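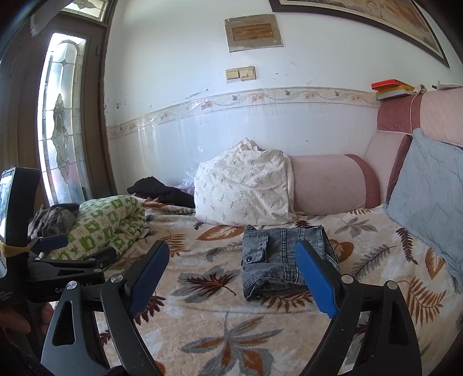 24th July

Equipment budget for the fall, second pass. Divina Rivera wants a number she can defend before September, so I went through the list again.

Hand-held grippers first. The Quinlan quote is 490 per unit without the display mount. Zundine has not answered. If we want 3 more working pairs, that is six units, 2940 before pads and shipping. The ceiling we were given is 2933. Seven over, which is annoying. Asked Quinlan if they will round down on six.

Pads need their own line. I had them under consumables and they got lost there last time. Denim is a fair test for planning this, as the seams are thick and the buttons are hard, and a garment like that wants two hands on it most of the time. So buy in pairs, no odd units.
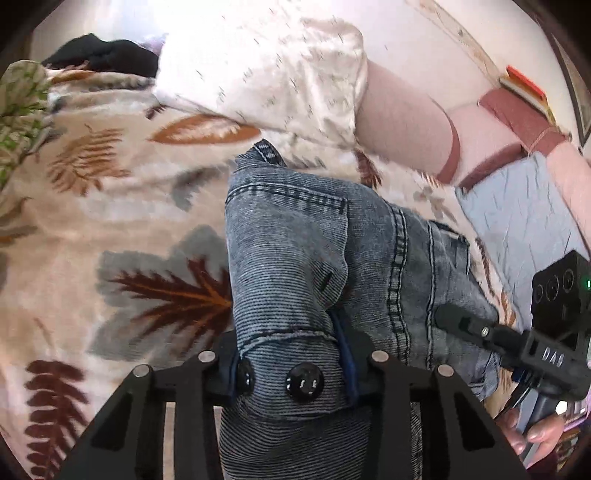

Storage is the other thing. Utanix will rent us 2 drives a month at a time, or we can buy outright. I would buy. We have nearly filled what we own and renting never stays short.

Dorkus offered a service plan covering pivots and screws. Skipping it for now. We can keep a bag of spares in the drawer and swap them ourselves.

Still open:
Cable ties or proper clips for the leads - clips cost more but I am tired of retying.
Does the drive purchase come out of the same ceiling? Ask Divina.
Chase Zundine once more, then drop them.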